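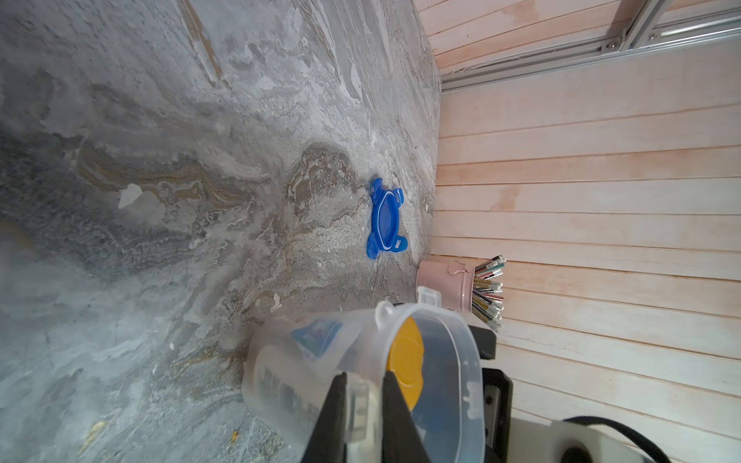

Das Brummen

Meine Schwester rief an einem Dienstag an und sagte, das Haus in Grendow brumme wieder. Ich fragte, seit wann es denn aufgehört habe. Sie schwieg, und dann sagte sie, genau diesen Ton habe sie von mir erwartet.

Das Haus hatte unserer Tante gehört, die 17 Jahre darin allein gelebt und in dieser Zeit niemals etwas von einem Brummen erzählt hatte. Sie hatte von Mardern erzählt, vom Bürgermeister und von einem Mann aus der Kreisstadt, der ihr die Ehe versprochen und dann einen Wohnwagen gekauft hatte. Ein Brummen wäre ihr nicht entgangen. Sie beschwerte sich über Tauben, die zu laut landeten.

Meine Schwester aber hörte es. Sie war im Herbst eingezogen, und seit dem Winter schlief sie schlecht. Der Ton kam, wie sie sagte, aus der Wand zum Garten, gegen drei Uhr, und er war so tief, dass man ihn eher im Brustkorb spürte als im Ohr. Ihre Nachbarin habe ihn auch gehört. Ich fragte, ob die Nachbarin ihn vor oder nach dem gemeinsamen Kaffee gehört habe. Daraufhin legte sie auf.

Ich fuhr trotzdem hin. Man fährt in solchen Fällen ja immer hin, und man nimmt sich vor, freundlich zu sein.

Sie hatte sich inzwischen Hilfe besorgt. Auf dem Küchentisch lag der Prospekt einer Firma Olaniyan, Raumruhe und Schwingungsberatung, und im Flur hing an einem Nagel ein Gerät namens Ellum. Es sah aus wie ein Rauchmelder, den jemand mit Ehrgeiz entworfen hatte. Der Ellum, so las ich, nehme störende Schwingungen auf und gebe sie "geordnet" an den Raum zurück. Er brauche dazu weder Strom noch Batterien. Das glaubte ich sofort.

"Was hat er gekostet?"

"Das tut nichts zur Sache."

"Mehr als hundert?"

"132", sagte sie. "Im Monat."

Ich setzte mich. Sie stellte mir Suppe hin, Kartoffeln mit Majoran, nach dem Rezept der Tante, und sie schmeckte auch so wie bei der Tante, also nach Majoran. Eine Weile redeten wir über die Dachrinne.
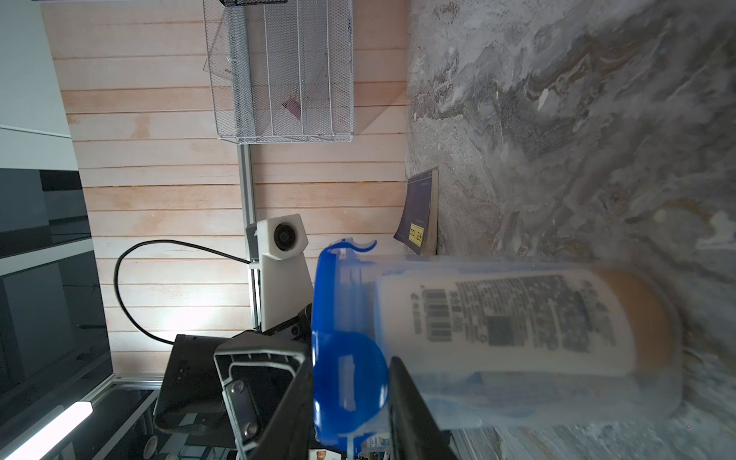 Flasche mit blauem Sprühkopf, die Schrift auf dem Etikett verwischt.

Nach dem Essen erklärte sie mir die Sache mit dem Fluss. Unter Grendow, so hatte es der Berater gesagt, verlaufe eine alte Wasserader, die Jukska. Auf keiner Karte sei sie eingezeichnet, im Dorf aber kenne sie jeder. Ich hatte sämtliche Sommer meiner Kindheit in diesem Dorf verbracht und kannte die Badestelle, den Feuerlöschteich und den Graben hinter der Genossenschaft, in den mein Fahrrad gefallen war. Von der Jukska hörte ich an diesem Abend zum ersten Mal.

"Hat er sie gefunden?", fragte ich. "Der Berater?"

"Er hat sie gespürt."

"Im Brustkorb?"

Sie räumte die Teller ab, lauter als nötig. Ich sah ihr dabei zu und merkte, dass sie dünn geworden war. Das hatte ich am Telefon nicht hören können, und ich hatte auch nicht danach gefragt.

Wir beschlossen, bis drei Uhr wach zu bleiben. Es war mein Vorschlag, und ich gebe zu, dass ich ihn in der Absicht machte, recht zu behalten. Ich wollte um fünf nach drei auf die Uhr sehen und nichts sagen. Ich hatte mir das Nichtssagen schon ziemlich genau ausgemalt.

Wir saßen im hinteren Zimmer auf dem Sofa, an der Wand zum Garten. Den Kühlschrank hatte ich ausgesteckt und die Heizungspumpe im Keller abgestellt, wegen der Sauberkeit des Verfahrens. Meine Schwester hatte eine Decke über den Knien. Gegen eins erzählte sie von ihrer Arbeit, gegen zwei von der Scheidung, über die sie bis dahin nur in Halbsätzen gesprochen hatte. Die Halbsätze hatte ich immer für ganze gehalten, es war bequemer gewesen. Nun kamen die anderen Hälften, eine nach der anderen, ohne besondere Betonung. Ich sagte wenig. Was ich hätte sagen können, fiel mir erst auf der Rückfahrt ein, und da war es auch nicht viel wert.

Um drei wurde sie still und hob die Hand.

Ich hörte nichts. Ich hörte das Haus, wie alte Häuser eben sind, Holz und ein wenig Wind im Kamin. Ich hörte meinen eigenen Puls, den ich sonst nie höre.

"Da", sagte sie.

Ich legte das Ohr an die Tapete. Sie war kalt und roch nach Kleister. Ich wartete so lange, bis mir der Nacken wehtat, und vielleicht war dort etwas, so wie dort immer etwas ist, wenn man ein Ohr lange genug an eine Wand drückt. Beschwören würde ich es vor keinem Gericht.

"Und?", fragte sie.

Es wäre leicht gewesen. Ich hatte alles beisammen, den Prospekt, den Preis, eine Wasserader, die es nicht gab, und eine Nachbarin, die für ein Stück Kuchen auch Glocken gehört hätte.

"Leise", sagte ich. "Sehr leise."

Sie nickte und zog die Decke höher. Eine Viertelstunde später schlief sie im Sitzen, den Mund ein wenig offen, wie früher auf der Rückbank. Ich blieb neben ihr sitzen und ärgerte mich. Ich hatte gelogen, und die Lüge würde dieser Firma Olaniyan noch mindestens ein Quartal einbringen.
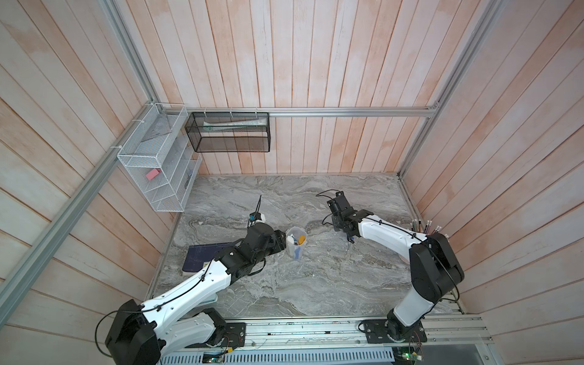
Graue Platte mit Marmormuster vor rosaweiß gestrichenen Brettern.

Am Morgen steckte ich den Kühlschrank wieder ein. Die Milch hatte es überstanden. Im Flur nahm ich den Ellum vom Nagel und schüttelte ihn, und innen klapperte etwas Kleines, eine Schraube vielleicht oder eine Erbse. Ich hängte ihn zurück, ein bisschen schief.

Meine Schwester stand in der Tür und hatte es gesehen.

"Ich weiß, dass da nichts drin ist", sagte sie.

"Warum zahlst du dann?"

Sie überlegte. "Der Berater ruft jeden Freitag an und fragt, wie ich geschlafen habe."

Im Juli kündigte sie den Vertrag. Für das letzte Schreiben verlangte die Firma noch einmal 73 Euro, Bearbeitung, und ich schrieb einen Brief, auf den ich bis heute stolz bin und der nie beantwortet wurde. Das Gerät musste sie nicht zurückschicken. Es hängt noch im Flur, und wer zu Besuch kommt, hält es für einen Rauchmelder.

Freitags rufe ich jetzt an. Ich frage, wie sie geschlafen hat, und sie sagt meistens, es gehe. Neulich wollte sie wissen, ob es bei mir in der Wohnung eigentlich still sei. Ich sagte, natürlich. In der Nacht darauf lag ich wach, es war kurz vor drei, und ich stand auf und zog den Stecker vom Kühlschrank.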